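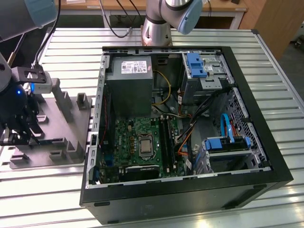

3.2 Preparation of the desktop computers

The study used desktop computers that had been withdrawn from office use and given to the repair workshop at Selness. In total 128 units were received. After a first check of the outer case and the power inlet, 84 units were kept for the disassembly trials. The others had strong damage to the case or missing parts, and they were passed directly to the material recovery line, which is described in Section 5.

All units were of the tower type with one removable side panel. Before each trial the tower was laid on its side on the workbench and the side panel was taken away, so that the interior faced upward. We chose this position after some early tests with standing towers. In the standing position the participants had to hold the case with one hand, and several of them complained that the cables fell over the board while they worked.

The state of the interior was then recorded with a fixed camera. Figure 2 gives a typical unit with the side panel removed. The power supply, the processor and the two memory slots can be identified in this view, and so can the drive cage and the lower drive bay, which both have blue plastic parts. The power wires and the drive cables pass over or beside several other parts. This point is important for the analysis in Section 4, where we treat the cables as a separate class of obstacle.

Figure 2. Interior of a desktop tower on the workbench with the side panel removed.

3.3 Order of removal

The order in which the parts should be removed was not given to the participants. They received only a list of the target parts: power supply, memory modules, processor, heatsink, drives and main board. If a target part was missing in a unit, it was marked as absent and was not counted in the removal time. The time limit for one unit was 300 seconds. When the limit was reached, the participant stopped and the remaining parts were noted.

We followed the classification of joints proposed by Texier, with one change. In the original classification, a plastic latch and a metal clip belong to the same group. We separated them, because the participants handled them in different ways. A plastic latch was normally opened with the fingers, while a metal clip or bracket was often opened with the help of a tool. The color of the plastic parts was also noted for each unit. Some manufacturers use one bright color for the parts that the user is expected to touch, and we wanted to know if people without training would follow this sign.

The tools were the same for all trials and were placed to the right of the case. They consisted of two screwdrivers, a flat plastic lever and a pair of pliers from the Bretix set. Participants who preferred the left hand could ask to have the tools moved.

3.4 Coding of the recordings

The recordings were coded with the Cindus annotation sheet, in which each action receives a start time, an end time and the name of the part. The first coding was made by Josiane Millet. A second coder repeated the work for a part of the recordings, and the two versions were compared. Most of the differences concerned the moment at which a cable should be considered as free. We finally decided that a cable is free when its connector has left the socket, even if the cable itself still lies under another part. With this rule the remaining differences were small, and 4 recordings were excluded for the reason that the hands covered the board during most of the trial.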